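How to Request a Copy of a Recorded Deed

Updated 2023-08-02

A recorded deed is a public document in most counties. Any person may ask for a copy, and no reason has to be given. The steps apply to deeds, liens and plats held by a county recorder.

1. Find the parcel number. It is printed on the property tax bill.
2. Search the grantor and grantee index under the owner's last name. Online indexes often start at 2000 - older entries are in bound books at the office.
3. Write down the book and page number, for example Book 371, Page 20.

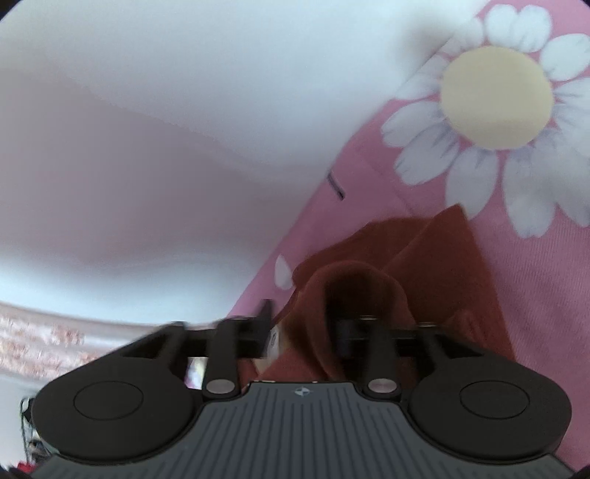 Plats need more care than deeds. Ask for the full-size sheet, as a reduced copy can make lot dimensions hard to read. Choose a flat scan if the office offers one. A large paper sheet that has been folded or left crumpled, like the rust-brown cloth on the daisy print, will not scan to a true scale. Store it rolled.

4. Send the request form with the fee. State whether the copy must be certified - courts and lenders often require the seal.
5. If there is no reply after 60 days, write to the recorder again and attach the first request.

Corrections to this page: Dagmar Gajdoš.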